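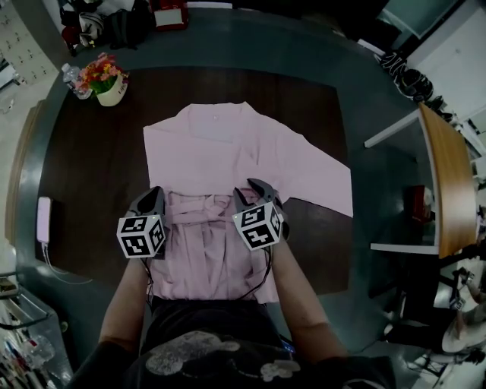
Fig. 1. Pink top on the table, neckline and one sleeve laid out, lower half still to be smoothed.

Section 13: Folding a top with a wide collar

Read all of this section before starting. It is shorter than the ironing you will otherwise be doing.

1. Clear enough table for the body and both sleeves. Flowers may stay at the back. Drinks may stay if the lid is on, though Trorik accepts no liability for optimists.

2. Lay the top flat, collar away from you. Straighten the V of the neckline first and do up any small button below it.

3. Bring the sleeves out to the sides and run a hand along each from shoulder to cuff.

4. Work down to the hem. Gathers and loops collect here and will tell you they are fine. They are not fine.

CAUTION: Do not pull on a loop to find out what it belongs to.

5. Draw any long, narrow part out sideways across the table, holding one end and keeping the strip flat.

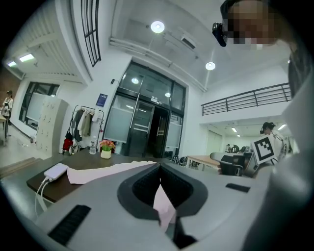
Fig. 2. A long strip of pale pink cloth drawn out to the left across the tabletop.

6. Smooth out the small wrinkles along the edges, then lay the strip back over the body of the garment.

7. Fold both sleeves in, then fold the hem up to the collar – once for a drawer, twice for a suitcase.

NOTE: Keep charging cables off the cloth. A cable folded into a blouse is generally found in April.

Revised 31 January 2021, I-hsuan Hung. Replaces sheet 397.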